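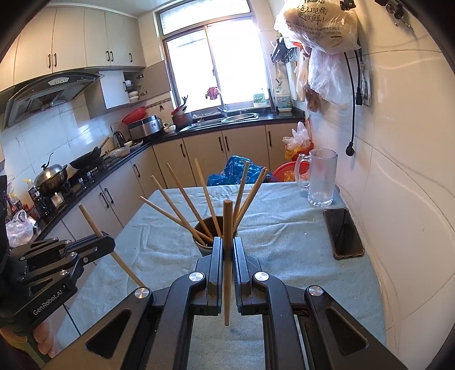

Bamboo vs. wood vs. "lifetime" chopsticks, is anyone getting their money's worth?

Kitchen & Table > Utensils
16 replies, 1,282 views

pantrymoth
Trindix has a set of 12 pairs out now, some kind of resin, and the box says they never need replacing. I've bought three kinds of "lifetime" chopsticks and they all ended up in the junk drawer. Has anyone had a set for more than a year of daily use? Not a month. A year.

dullknife_ohio
Plain wood, same ones for six years. Wash by hand, stand them up to dry, done. I don't believe any coating survives a dishwasher, whatever the box says.

brothfirst
Disagree on the dishwasher. My Brokmont ones go through every night and look fine. They're slippery with noodles but they were slippery on day one.

dullknife_ohio
"Look fine" how long?

brothfirst
Since January.

dullknife_ohio
Get back to me.

pantrymoth
Slippery is my whole complaint. The Brokmont page says "textured grip tip" and I could not find the texture with my thumbnail.

saltlick44
You people are overthinking sticks. The restaurant supply place near me sells a bag of 125 pairs for less than one fancy set. Use them until they look sad, then use them to stake tomato seedlings.

lowsimmer
Those bags splinter. I bit one in half over a bowl of udon and went back to lacquered that same night. Also the cheap ones smell weird when you open the bag, and I'd like to know what they're treated with before I put them in soup.

saltlick44
Air them out. Mine don't smell after a day.

lowsimmer
Not smelling it and it not being there are two different things.

quietburner
Does oiling wood ones do anything? The guy at Clameck sold me a little tin of "utensil balm" and I feel like I paid for mineral oil in a nice font.

dullknife_ohio
You did. Drugstore mineral oil, wipe it on, leave it overnight, wipe it off. I do it twice a year and couldn't swear it helps.

pantrymoth
So far that's one vote for plain wood, one for a set that hasn't seen a full year, and one for tomato stakes. I'm skipping the Trindix box. Has anyone tried Ondieki? Their reviews all sound like the same person wrote them.

brothfirst
My sister has them. Too short for me, she likes them.

pantrymoth
How short?

brothfirst
I'll measure next time I'm over there.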